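Equipment Planning Group
Minutes of the meeting of February 25, 2025

Present: four members. Apologies: none.

1. Minutes of the last meeting
Accepted with one correction. The spare parts figure under item 3 should have read $345, not $435.

2. Hand-held grippers
The group went over the request for more hand-held grippers for the cloth handling work. The work list now covers picking up, folding and moving small pieces of fabric, and the current tools are booked most days. The request is for two more units from Nillero, with finger pads included.

The Nillero quote is $535 per unit. Rernance also sent a price, which was lower, but it left out pads and the mounting bracket, and the delivery date was open. Members asked whether the two makes could share pads. Rernance has said in writing that they can't.
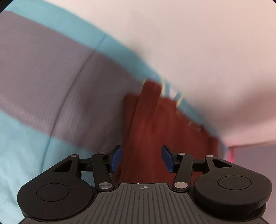 Pads were the main running cost last year and should have their own line in the budget. At present they're charged to general supplies, so it is hard to see what each tool costs to keep going. It was also noted that joint pins have been ordered one at a time, with shipping paid on each order.

Agreed: buy two Nillero units. Set up a separate budget line for pads and pins, starting at $345. Order pins in one batch with the grippers.

3. Robot arm for the Hsieh room
The lease offer from Noketti was discussed again. Two members were in favor of leasing now. The other two wanted to see the floor plan and the power costs first. The offer doesn't cover installation, and the service contract is priced separately. Noketti will hold its price through the end of April.

No decision was made. The item will come back when the installation quote is in. The group would also like to know if the lease can be ended early and at what charge.

4. Storage and charging
There aren't enough outlets on the bench for the added units. A second power strip and one lockable cabinet were approved, to be paid from general supplies. The cabinet should have shelves deep enough to store the grippers flat.

5. Actions
Place the Nillero order and ask for pads and pins on the same shipment.
Tell Rernance that its quote was not accepted.
Get an installation quote for the Hsieh room and ask Noketti about early termination.
Send the revised budget sheet to all members before the next meeting.

6. Next meeting
To be held in April, before the Noketti price runs out. Date to be sent by email.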